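Grade the Log, Then the Robot

The automation elective at Hultum runs for one term and ends, like most courses of its kind, with a demo day. Each team brings its policy to the bench, the arm gets three attempts at the assigned task, and the best attempt sets the grade. I have helped mark this course for 2 years and I think the grading is backward. The demonstration set should be worth more than the demo.

Consider what students spend their hours on. The learning code is supplied. The arm is supplied. What a team makes for itself is a body of demonstrations, recorded by hand with the trigger grippers, and a short written protocol that says how each one is to be done. Last term the Gerketti team recorded 786 of them. Another team, Pliltex, aimed for 2000, came close, and had a policy that did worse on the bench than Gerketti's did. Under the present rules the marks for all of that work came out of a few minutes on a Friday afternoon.

I went through both logs. The Pliltex log held at least four different ways of doing the same task, depending on who was on shift. One operator pinched high, another low, and one regrasped halfway through whenever the cloth twisted. None of these is wrong. Mixed together without labels, they leave the policy to average between habits, and a gripper that averages between a high pinch and a low pinch closes on nothing in particular. Gerketti had agreed on one start pose and one grasp, and threw out any recording that departed from them. They also wrote down why each one was thrown out. That list of rejects was the best piece of engineering I read all term, and the rubric had no line for it.

The usual reply is that results are what count in industry. I accept that for a finished product. A student team with three attempts does not produce a result in that sense. Three attempts cannot separate a policy that works half the time from one that works most of the time, and we should not pretend to our students that they can. If we taught measurement this way in the lab next door we would hear about it.

A second reply is that collecting demonstrations is clerical work, fit for whoever on the team cannot code. I hear this mostly from people who have not done a shift. Soft goods are the hard case. A rigid block can be picked up nearly the same way every time. Fabric sags, and where it sags depends on where it is held and how far apart the hands are. The operator has to make those choices the same way all afternoon, while working through a pair of jaws instead of fingers.

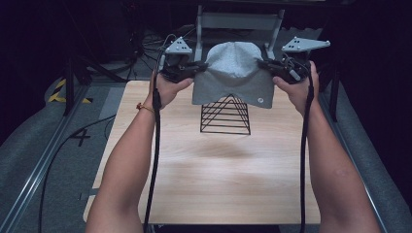 Two-handed work with the trigger grippers: gray fabric held by its upper corners over the wire stand.

A student who can do that repeatedly, and can explain in the protocol what "the same way" means, has learned something that carries over to the next robot. A student who has tuned a script until it passed once has learned less.

My proposal is modest. Give half the marks to the demonstration set and its protocol, and let a second team try to follow that protocol cold. If they can record ten usable demonstrations from the written page alone, the page is good. Give a quarter to the reject list. The remaining quarter can stay with demo day, provided the number of attempts goes up and every attempt is counted, including the ones where the cloth ends up on the floor.

This costs bench time, and bench time is short. The Amarasinghe room is booked solid by December -- I know, I keep the sheet. But the cross-team trial could be done in the middle of term, when the room sits idle most mornings, and it would catch a bad protocol while there is still time to fix it. At present a team learns of the problem on the last Friday, in front of guests, with nothing left to do but unplug the arm and collect the cables.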